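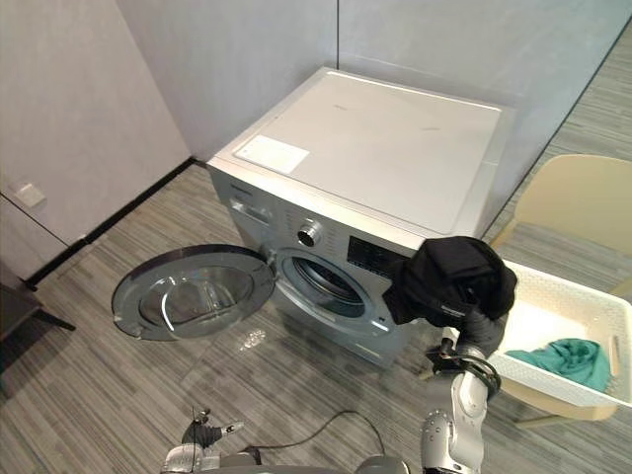 Re: [Wallbridge Weavers] Sisham draft on a short warp, and which colors?

Hello all, and a special hello to the new member who wrote in this morning. I meant to answer before lunch and then the dog had other ideas, so forgive me if others have already said most of it.

> I've signed up for the May towel exchange and would like to
> weave the Sisham draft on my Gullura table loom. I have one
> 700-yard cone of the Damasceno cotton in a natural white.
> Is that enough for a short warp, and what should I do about
> weft? Also my edges are terrible. Any help is welcome,
> I have only woven scarves so far.

Welcome! We were all scarf people once, and your edges can't be worse than mine were. I'll take your questions in the order I feel most sure of myself. 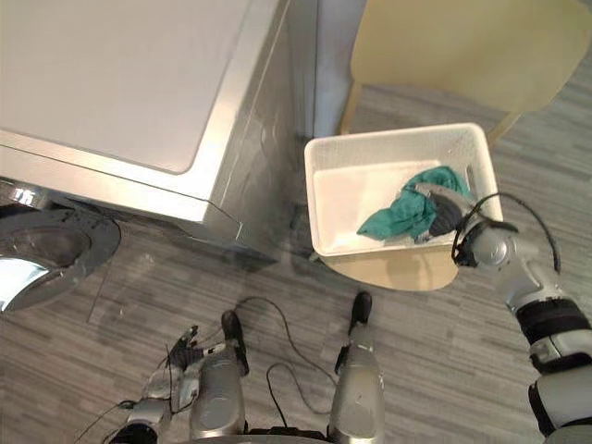
Will the cone stretch?

Yes, for the warp it will. I set that cotton at 15 ends to the inch, and 300 ends gives you 20 inches in the reed, a nice generous width for a kitchen towel. On a 2 yard warp that uses 600 yards, so you'll have a bit left over for hems and for the thread that breaks (there is always one, and mine is always in the middle). You'll get one good towel and a small sampler out of it. Please weave the sampler first! I skipped mine the first time I tried Sisham and wove a whole repeat with the third and fourth shafts swapped, and I only saw it when I had the cloth on the kitchen table.

The Gullura is a dear little loom but it doesn't love a tight warp. Ease off the tension every time you get up for tea, and wind on with plenty of heavy paper.
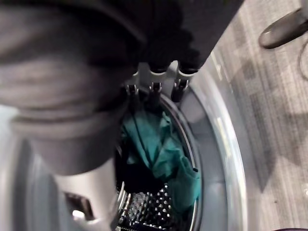
Weft color is where I'd spend your worrying, if you must worry. Sisham has those small diamonds, and they disappear when the weft is too close to the warp. Pale blue on natural looked lovely on the bobbin and like nothing at all on the loom. I'd go darker than feels comfortable. A good charcoal is hard to beat, and it has more life in it than people expect - look how that dark gray garment goes nearly black in the upper part and then a soft dusty gray down in the folds. A towel hanging from a hook will do the same. If gray is too gloomy for your kitchen, a deep rust or a bottle green would show the diamonds nicely too.

As for the edges, leave your weft at a gentle slant before you beat, and try a floating thread on each side. Try not to tug! I know everyone says so, but I caught myself tugging only last month. It also helps to stop looking at the edges so much and watch the fell line, where you can see trouble sooner.

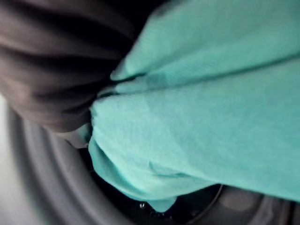
Hems, and one question of my own

Leave yourself plain weave at both ends, in a thinner thread if you have one, so the hem folds flat and doesn't make a lump. I turn mine twice and stitch by hand in the evening, but a machine hem is perfectly fine for the exchange, and several of our nicest towels have come in that way.

And now may I ask the list something? Has anyone put Sisham on the diagonal, with the treadling reversed halfway? I have it drawn out on paper and can't tell if the turn in the middle will look like a flower or like a mistake. If you've woven it, I'd love to hear which treadle you turned on.

Happy weaving, and do let us know how the sampler comes out.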